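**Tema: Bolsa de tela con aro rígido para la ropa – ¿merece la pena?**

**kerttu_seppala** · Jul 11, 2020

Buenas a todos. Perdonad mi español, vivo aquí desde mayo y todavía escribo despacio.

Estoy haciendo bolsas de tela para la ropa sucia. La idea es una bolsa que cuelga de un aro rígido, de manera que la boca queda siempre abierta y se puede echar la ropa desde lejos. La tela la compré en Masonden, el retal estaba a buen precio. Para la primera he elegido un malva y he puesto el borde rojo. Mi hermana dice que los dos colores se pelean, pero a mí me gustan juntos.

Cosí la boca con un dobladillo por donde pasa el aro. Mi duda es el largo. Si la bolsa es larga, el fondo se apoya y toda la tela hace arrugas abajo. Si es corta, cabe poca ropa y hay que vaciarla cada dos días. 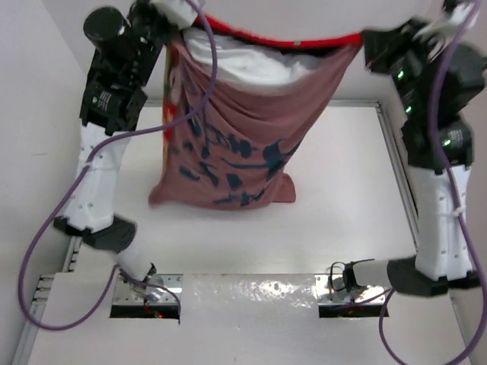
También tengo duda con el fondo. Lo he pensado de dos maneras: una costura recta, como una funda de almohada, o un círculo cosido aparte. El círculo es más bonito, pero he descosido ya dos y no tengo mucha paciencia. ¿Qué hacéis vosotros?

---

**fulvio.m**

Círculo, sin duda. Con la costura recta te quedan dos esquinas donde se meten los calcetines y allí viven para siempre. Corta el círculo un poco más grande de lo que te sale en la cuenta y reparte la tela con muchos alfileres antes de coser. Yo uso 24 y no se mueve nada.

---

**Ludmila_K**

No estoy de acuerdo con Fulvio. Para ropa sucia la costura recta es suficiente y se lava mejor. He hecho cinco bolsas así para la residencia de Craddock y las esquinas no dan problema si las cortas en diagonal y las coses planas.

El largo sí me parece importante. Una bolsa llena tira mucho del dobladillo. Si el fondo toca el suelo o la mesa, el peso descansa y la costura de la boca sufre menos. Yo la dejaría larga, con arrugas y todo.

---

**kalevi_v**

¿Y el aro se puede sacar? Pregunto por el lavado. Yo tenía una de la marca Kakness con el aro cerrado dentro de la tela y después de unos lavados el dobladillo se rompió por todas partes. Terminó en el trastero con las herramientas del jardín.

---

**kerttu_seppala**

@kalevi_v He dejado una abertura sin coser de cuatro dedos. Mi plan es cerrarla con un botón a presión, o quizás con velcro, pero el velcro coge pelusa.

@Ludmila_K Gracias, lo de las esquinas en diagonal no lo conocía. ¿Coses primero el fondo o primero los lados?

---

**Ludmila_K**

Primero el lado, después el fondo, las esquinas al final. La boca la dejo para cuando ya está todo planchado.

---

**fulvio.m**

Ludmila, lo de la residencia es otra cosa, allí se lava todo junto y a mucha temperatura. En una casa la bolsa se ve. Sigo con mi círculo :)

Kerttu, botón a presión. El velcro además engancha las medias.

---

**Sirkka L.**

Yo cambiaría el hilo antes que la forma. Para el dobladillo del aro uso poliéster del 40 y doble pasada. Y lavad la tela a 40 grados antes de cortar, que el algodón encoge y luego el aro no entra – me pasó con una cortina y tuve que deshacerla entera. Si alguien quiere mi patrón con fondo recto, está en el mensaje 3692 del hilo de patrones.

---

**kerttu_seppala**

No había lavado la tela… La segunda la lavo primero, entonces. Voy a probar el fondo recto con las esquinas de Ludmila y el botón de Fulvio. El círculo lo dejo para el invierno.

---

**kalevi_v**

Si la mides antes y después de lavarla, pon aquí cuánto encoge, por favor. Tengo el mismo retal de Masonden sin cortar.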